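Kitchen tips: when the robot helper goes wrong

From the Istlow household tips pages

We have had a counter arm in our kitchen for two years now. It is a Drestia, the small model, and it puts things back in their place, wipes, and brings the spices. I was asked to write what I learned from the bad days. English is not my first language, so I will keep it simple.

The worst day was a Saturday in May. The arm had to pick up the salt shaker, as it did every evening. It closed on the shaker and on the grater beside it in the same grip, and it did not notice. It lifted both, the grater slipped out, and the shaker was squeezed until the glass cracked. There was salt and glass along the whole counter, and I had bare feet. The screen showed code 216 and the arm stayed in the air with its fingers closed.

I did the wrong thing first. I pulled at the fingers with my hand. Please do not do this. When the code was cleared the arm opened quickly and hit my knuckles. It was only a bruise, but it could be worse.

Stop it before you touch it

Press the red button on the base and wait until the light is off. After that, take the plug out of the wall also. On our model the button stops the movement, but the fingers keep their force for a short time. Support the thing it is holding with a folded tea towel, and let it come down slowly. Keep children and the cat in another room until you have finished.

Sweep glass with a piece of bread or a damp paper towel, never with the arm in wiping mode. It pushes the small pieces to the back edge and you find them for weeks.

Leave space around small things

Most wrong grips in our house come from things standing too close together. A round cap in front of a grey gadget is difficult, even for a person who is in a hurry. I keep a hand's width between the shaker and anything else. The arm goes in with its fingers wide apart, and everything between them is at risk when they close. The soap bottle and the plant can stay at the back, where they are not in the way of a grip.
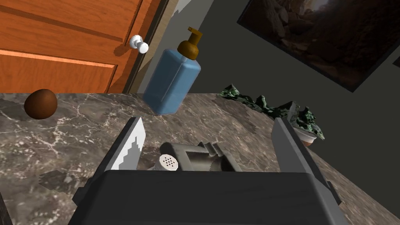 Be careful with a patterned stone counter

Marble with a lot of veins is beautiful, but our arm was sometimes confused by it. It would stop above a white line as if something was lying there. The Vlachou repair shop told me to teach it the empty counter again, in the morning and again in the evening with the lamps on. You find this in the menu under Surface. It takes a few minutes and you must not lean over the counter while it is looking.

Shadows give the same trouble. If your lamp is behind the arm, move the lamp to the side.

Use a lower grip force than the factory one

Ours came from the factory set to 136 on the force scale. For a full saucepan this is fine, for a glass shaker it is too much. I made a second setting for spices, eggs and fruit, and I try it with a ripe tomato before I trust it. If the tomato has marks, go lower. If the tomato falls, go a little higher and put a towel under it.

I also changed to shakers of hard plastic, with a big cap. They are not so nice on the table - but they survive.

Clean the fingers every week

Grease makes the fingers slippery, and then the arm squeezes harder to hold on. Warm water and a drop of dish soap on a cloth is enough. Do not spray anything on the joint. Dry it well, especially in the corners, where flour likes to stay. Look at the inside edge for small chips. If an edge is damaged, order new pads and do not use the arm for glass until they come.

Write down the codes

I have a notebook in the drawer with the code, the time and what the arm was holding. When 216 came back, I could show the shop that it was always with the spices. They replaced a sensor cable and did not charge me for the search. The Esmont insurance people also asked for the notes when I made the claim for the chipped stone.

After any repair, stay in the kitchen for the first few jobs, with shoes on and one hand near the button.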